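Parkbridge Robotics Learning Group
4 February 2018

1/ The Parkbridge group has completed the first stage of its packing and unpacking collection. This thread sets out what was gathered, how it was checked, and what remains to be done. Questions may be posted as replies and will be answered during the week.

2/ The collection is named Noiphan. It covers short household tasks carried out by a person holding a pair of grippers, one in each hand. The arm that will later attempt the same tasks is not used at this stage.

3/ Each example is a single attempt at a single task, from the moment the grippers leave their rest position to the moment they return to it. Attempts are not joined together afterward, and pauses are left in.

4/ The first stage produced 225 attempts. Of these, 185 passed review and will be used for training. The others have been kept in a separate folder with a note on each, as several may be useful for teaching the system to recover from a poor grasp.

5/ Review was led by Shona Rakena. Every attempt was watched by 2 reviewers working separately. Where they disagreed, the attempt was set aside and discussed at the next project meeting.

6/ The most frequent ground for rejection was a mismatch in timing between the left and right recordings. The second was an operator steadying an object with a knee or elbow. Operators have been reminded that all contact with the object should be made through the finger pads.

7/ Soft items took longer to collect than rigid ones. A padded item folds under its own weight, and the grasp that held it in one attempt may not hold it in the next. Up to 3 practice attempts are now permitted before recording begins on any new soft item.

8/ Cardboard boxes are used as they come, with their stickers, printing, and handwriting left in place. A system trained only on clean, plain containers will have learned very little about the ones found in a home.
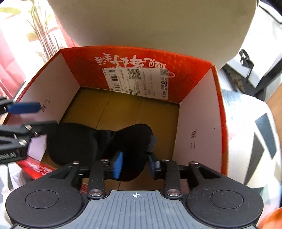
9/ The same rule applies to the surroundings. Operators are asked not to clear away patterned cloth or other belongings before they start, unless something presents a safety concern. Lighting is likewise left as found and recorded in the session log.

10/ Session logs for this stage were prepared by Ho-yin Tu. The written instructions for operators have been revised in light of those logs, and the new version replaces all earlier ones. Operators holding printed copies should discard them.

11/ The second stage will add drawers and zippered bags. Collection is planned to close in August. Groups wishing to contribute attempts should write to the Parkbridge project office before recording, so that file naming and gripper settings can be agreed in advance.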